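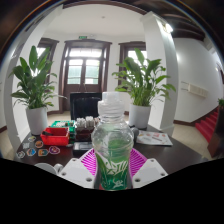
A week of bottles and mugs

I've been meaning to write this up since Monday, and my right forearm has only now stopped complaining enough for me to type. We're collecting demonstrations for Luron, the tidying-up model I keep going on about, and we've set up at Kalano, in a big room with a lovely long table and far too much daylight (more on that later).

For anyone new: I hold the gripper in my hand and do the job myself, the camera on it records everything, and the model learns from the recordings. No arm to ship, no cables to trip over, no waiting for somebody to reset a joint. You pick the thing up, you put it down, you press stop. It's the most fun I've had with data in years.

The target for this batch was 700 good episodes. By Tuesday evening we had 1,007 on the drive, which sounds like a triumph until you start throwing things away, and I threw away plenty. More than I wanted to! Fumbled starts, a hand straying into view, that sort of thing. We still cleared the target.

Bottles first

The clear plastic bottle with the green label is our hard case. See-through things are a pain for any camera, and this one has ridged shoulders that catch every bit of light going. I love it. The soft magenta fingers bend round it nicely, so the grasp itself is easy on a human wrist, and the interesting part is everything leading up to it: how you line up, how early you start closing, how you lift without tipping.

My first lot were too tidy. I came in from the same side, at the same height, at the same speed, like someone icing a cake. Angelica Marquez watched a dozen of them back and told me I was teaching the thing to be me on a good day. So now we mix it up. Low approaches, high approaches, a few where I start facing the stairs and have to come round to the table. I even do some where I drift off line and correct, and those are turning out to be my favourites to watch.
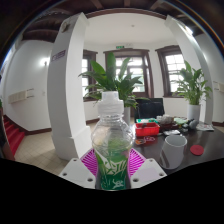
Leaving the clutter alone

We had a proper argument over whether to clear the table. I was for clearing it. Angelica was for leaving the lot: the red basket, the headphones, the snacks, the stickers, the plants behind. She won, and I'm glad she did. A model that has only seen a bare table gets terribly confused by a bag of crisps, as we found out with Bang, our previous attempt, which once spent a whole afternoon trying to be friends with a stapler.

So the clutter stays, and it gets nudged about between sessions. The mug and the red coaster move too. Mug work is quite different from bottle work — you've got a handle to think about, and a glossy tabletop that gives you a second, upside-down version of everything bright. 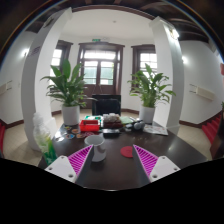 Which brings me to the daylight. The windows and the glass door are behind the far end of the table, so whenever I tilt the gripper up the exposure swings and the near end goes dark for a moment. My first instinct was curtains. Then I thought about the kitchens this is meant to work in one day, and they've all got windows, haven't they? We kept the light and recorded in the morning and again late in the day, wall lamps on, so there's a good spread.

Labelling is the dull bit, though I've come round to it. Each episode gets a short line of plain English ("pick up the bottle", "put the mug on the coaster") and a yes or no for whether it worked. I did 54 in one sitting with a pot of tea and quite enjoyed myself. Flevivitz, the little viewer I wrote for scrubbing through clips, has finally earned its keep, and it only crashed on me once. I'll tidy up the code and share it when I'm brave enough.

If you're thinking of trying this at home, record a handful, then stop and train something tiny on them before you do any more. We did that after our first 2 sessions and caught a clock mismatch between the camera and the finger width that would have ruined the whole week. I still go cold thinking about it.

Next up is lids. I have opinions about lids already, and a drawer full of them to bring in, so expect another post in August.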